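How a Sock Is Made

Last updated: Fri 20 December
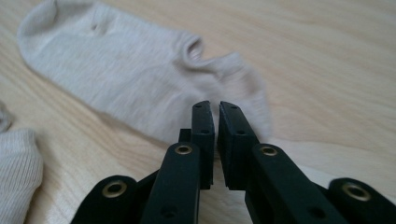 A beige ankle sock laid flat on a wooden table, with part of a ribbed sock at the left.

A sock looks like a simple piece of clothing. It has a closed end, an open end, and a bend where the heel goes. Making that shape out of yarn takes a special machine and several steps.

What is yarn?

Yarn is a long strand made of many short fibers twisted together. The fibers can come from a plant (cotton), from an animal (wool), or from a factory (nylon). Twisting makes the fibers grip each other. A single cotton fiber breaks easily. A twisted strand of them is much harder to pull apart.

Some yarn has fibers of more than one color mixed together before twisting. This is called heather yarn. Cloth made from it looks slightly speckled up close. The beige sock has this kind of speckling.

Knitted, not woven

There are two common ways to turn yarn into cloth. Woven cloth has straight threads that cross over and under each other. A bed sheet is usually woven. Knitted cloth is made of loops, and each loop is pulled through the loop before it.

Loops can change shape. When you pull on knitted cloth, the loops get wider or longer, and when you let go, they move back toward their first shape. This is why a sock can stretch over your heel and still fit your ankle.

The knitting machine

A sock machine holds its needles in a ring. The ring is called the cylinder. Each needle has a small hook at the top. The hook catches the yarn and pulls it down to make a loop, and then the next needle does the same. The result is a tube.

The model used at the Halisik mill has a cylinder with 400 needles for very fine socks. Machines for thick socks use far fewer. The Halisik mill can knit 800 pairs in one day.

Most machines start at the cuff and finish at the toe. At the heel, the machine stops going in full circles. It knits back and forth on part of the ring, which makes a small pocket for the heel. The toe is made in a similar way. At the end there is still a gap across the toe, and it is closed with a seam.

What is ribbing?

Ribbing is a pattern of raised lines. Some columns of loops face the front of the cloth and other columns face the back. The columns pull toward each other, so ribbed cloth is very stretchy from side to side. Many socks have ribbing only at the cuff. Others have it along the leg and foot as well. You can see these lines on the paler sock at the left.

How holes start

Socks rub against shoes and floors. Rubbing wears the yarn thin, mostly at the toe and the heel. When one loop breaks, the loops next to it can come undone, and the hole gets bigger. A small hole can be closed by darning — weaving new yarn across the gap with a needle.

Try it

Take a clean sock and a magnifying glass. Look at the outside first, where the loops usually look like rows of the letter V. Turn the sock inside out and look again. The loops on this side usually look like small bumps. Last, find the seam across the toe and feel how thick it is.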